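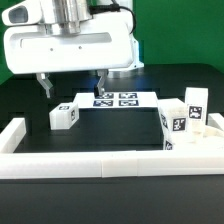
Kukambridge makers get the hang of marker blocks

Anybody who has walked past the old Taheri building on a Monday evening this fall will have noticed the lights on until well past nine, and may have wondered what on earth could be keeping so many people so busy at that hour. The answer, we're happy to report, is little squares. Black-and-white ones, with blocky patterns inside them, to be stuck on cubes, boxes and boards and then read by a camera, which can work out from the pattern which square it is looking at and from its shape how it is turned.

They're called fiducial markers, a mouthful that most of the people in the room have happily shortened to "the squares." The class is run by Plollance, the small design studio on the second floor, and it has grown a good deal faster than its teacher, Pouran Zamani, had dared to hope when she put the first sign-up sheet on the door.

"I set out chairs for the people I knew would come, and then I had to go and borrow more from downstairs," said Zamani, who has been making marked-up blocks and boards for eight years and still talks about them with the sort of delight other folks save for grandchildren. "I thought it would be my neighbors being polite. They stayed the whole evening and then they wanted to know what was happening next week!"

The fall session has 21 people enrolled, from retired draftsmen to a pair of high school seniors who take the bus in from across the river. It runs through November and costs $30 a person, with paper, glue and blanks for the blocks all included. (Bring your own scissors if you are left-handed, Zamani asks, as the studio's are no help to you at all.)

Beginners start with a single cube, and it sounds easier than it is. A square has to go down flat, with no bubbles and no lifted corners, and it has to sit straight on its face. Then there is the matter of the neighboring face, which wants a different pattern, so that the camera can tell one side from the next when the cube has been nudged around. Plenty of first cubes have gone home with the same pattern on two sides, and Zamani keeps a shelf of them by the window, including her own very first one, with its maker's initials on the bottom for all to see.

After the cube comes the board, and this is the part that has people leaning over each other's shoulders. A flat white board with four squares on top, laid out two by two, gives the camera a good steady patch to measure everything else from, even when one of the squares has something in front of it. Students rule their lines in pencil first, lay the squares down dry, step back, grumble, shift one over a hair and only then reach for the glue. Some put a dark blue border around each square, which gives a cheerful look to a board that would otherwise be rather plain, and Zamani approves so long as there is still a good clean edge around the pattern.

Larger boxes are the last thing on the list. They carry squares on several sides, and they are meant to be set down any old way, leaned on something or turned at an angle, so that their makers can see whether the camera still knows which face is which. Lighting makes more difference here than most people expect. A glossy print that reads beautifully in the afternoon can vanish into glare under the evening lamps, so the class has gone over almost completely to matte paper, and the tabletops are kept dark to let the white pieces stand out.

What becomes of it all depends on who you ask. One couple is marking the storage boxes in their garage and hopes to find the Christmas lights before Christmas, for once. A model railroader wants to keep track of his freight cars. Several others cheerfully admit that they have no plan whatsoever and simply like the way the finished pieces look lined up on a table, and there is surely nothing wrong with that.

The studio has now received $425 from Alance, the print shop on the corner, toward a better paper cutter, and the new one should be in place before the winter session. The old cutter, which has been pulling a little to the left since the summer, will be kept on for scrap paper.

Sign-up for the winter session is open now at the Plollance front desk, on the second floor of the Taheri building. There are 3 places left in the beginners' group, and a waiting list will be kept after that. Doors open at 6:30 p.m. and the class begins at seven. Visitors who would just like to look around are welcome in the last half hour, when the coffee comes out and the evening's blocks are passed from hand to hand. Please use the side entrance, as the front door is locked after six.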